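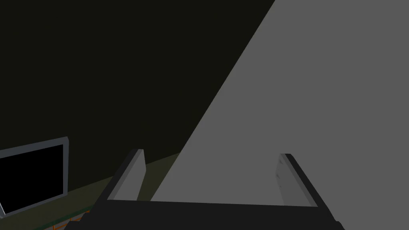 Fig. 1. Gripper with its two fingers set wide apart. Computer rendering.

Unit 4: Stock control in small warehouses
Handout, revised 20/03/2021

Read before the class on reorder points. Bring a calculator.

4.1 Why stock is grouped

A warehouse can't give every item the same attention. The usual answer is to rank items by yearly usage value, meaning the number of units used in a year multiplied by the cost of one unit. The ranked list is then divided into three classes.

Class A: few items, most of the money. Checked often, ordered in small amounts.
Class B: the middle of the list. Checked at set times.
Class C: many items, little money. Ordered in bulk and checked once or twice a year.

Our case for this unit is the Caldeira depot, which supplies spare parts for pumps and heating systems. It lists 3,609 items, of which 386 are in class A. Note that the class is decided by usage value and has nothing to do with how important the part is to the customer. A cheap seal can stop a boiler just as surely as an expensive valve. Some firms mark such parts as critical and keep a separate list of them. Caldeira does this, and the list is gone over every June.

4.2 The reorder point

The reorder point is the stock level at which a new order is placed. In its simplest form:

reorder point = daily use x lead time in days

Lead time runs from the day the order is placed to the day the goods are on the shelf and booked in. Students often leave out the booking in. If the supplier takes three weeks and goods wait two days to be booked, the lead time is 23 days.

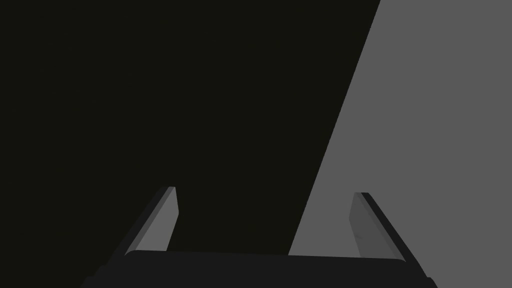 Take a filter bought from the supplier Dimiler with that lead time and a daily use of 33 units. The reorder point is 33 x 23 = 759 units. When the stock on hand plus anything already on order falls to 759, a new order goes out.

The sum assumes that demand is steady and the supplier is on time. When either is in doubt, safety stock is added on top. With five days of safety stock the figure becomes 759 + 165 = 924 units. Safety stock costs money to hold, so it should be reviewed when a supplier changes.

4.3 Counting

Records drift away from what is on the shelf. The main causes are mistakes at booking in, goods put in the wrong place, and breakages that were never written down. A full count once a year finds the errors but says little about when they happened. In cycle counting a few items are counted each working day, with class A coming round most often.

Exercises

1. A gasket from Muvix has a daily use of 14 units and a lead time of nine days. Find the reorder point.
2. Prosard offers the same gasket at a lower price with a lead time of 16 days. Find the new reorder point and list two costs the lower price does not show.
3. What share of the Caldeira items is in class A? Give one decimal place.

Written answers are due at the start of the next class.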